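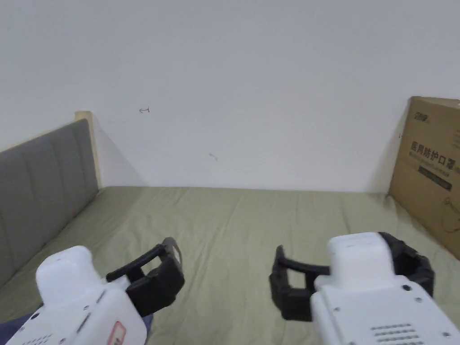
## Bed making with the grippers: tips for room staff

Ornska guest house, housekeeping notes, revised 13th December

Since August, bed making on the upper floor has been shared between staff and the gripper sets. The following tips were collected by Hadiza Oyewole from the people who do the work each day. They apply to fitted sheets only. Duvets and pillowcases remain hand work.

### Before starting

- Clear the bed completely. Boxes of supplies belong on the trolley and should not be stood on the mattress.
- Fit the corners on the headboard side first. Padded headboards leave little room for the fingers.
- Open both grippers fully and bring them in over the near edge of the bed, facing each other.
- Roll long sleeves to the elbow.

### Smoothing the sheet

Work from the middle toward the sides. Close the fingers on a small fold of cloth, draw it gently outward and release. Two short pulls give a flatter sheet than one long pull, and they are kinder to the elastic. Fine creases may be left; the duvet covers them. Pale sheets show finger marks, so wipe the black links with a dry cloth between rooms.

Keep vents clear of fabric at all times. If a housing feels warm, set the pair down on the trolley and finish the bed by hand.

### What has changed for staff

The house made 650 beds in this way during the first period. Staff report less bending at the far side of the bed and more time spent on checking. Tyyne Jääskeläinen has asked that new colleagues still learn the full method by hand, and this is now part of the first week.

No post has been removed. Two morning shifts were moved to linen repair, and Ebuka Chukwu keeps the rota for both. Any member of staff may decline the grippers for a given room without stating a reason.

### Marks on walls

Pencil or pen marks beside a bed should be noted on the room card. Try a soft white eraser before any cleaning liquid. Paint for touching up is kept in cupboard 11.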